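How to Get a Musty Smell Out of Knit Clothes

If you've ever pulled a favorite top out of storage and caught a whiff of old basement, take heart! Most musty clothes can be saved with things you already have in the kitchen, and the whole job takes one lazy afternoon.

What you need

White vinegar, baking soda, your regular detergent and a sink or tub big enough to move things around in. I use the deep sink in our Pokach Street apartment, but a clean bucket works just as well.

Step 1. Air it out first

Take everything out of the bag or bin and give it a few hours near an open window. Turn pieces inside out halfway through. You'd be amazed how much of the smell leaves on its own (my September batch needed nothing else!).

Step 2. Soak

Fill the sink with cool water and stir in 2 cups of vinegar. Push the clothes under and leave them for an hour. Check the care label before you start, and keep silk and anything marked dry clean only out of the sink. Never mix vinegar with bleach, please.

Step 3. Wash

Drain, then wash on gentle with detergent and half a cup of baking soda. Skip the fabric softener this time. It coats the fibers and can hold the smell in.

Step 4. Dry all the way

Press the water out in a towel, no wringing, and dry flat with plenty of air moving past. A small fan on low is wonderful for this. Seams and cuffs are always last, so feel those before you call it done.
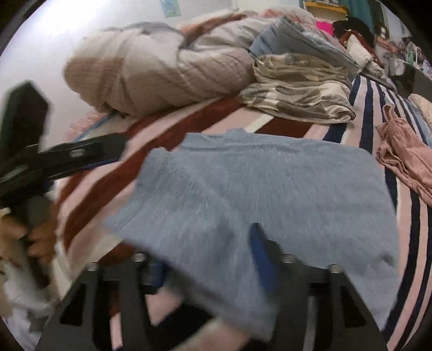
Light blue-gray garment on a striped bed cover.

Step 5. Give it the sniff test

Let the clothes sit out overnight and smell them again in the morning, especially under the arms and along the hem. Still a little funky? Repeat the soak. I've had to go 3 rounds on a thick cardigan, and it came out lovely.

Keeping it from coming back

Store knits in cotton bags or on an open shelf, and leave some breathing room between stacks. Plastic bins are fine for a dry closet, but toss in a moisture packet and swap it every season. And wash before you store, even if you only wore it once!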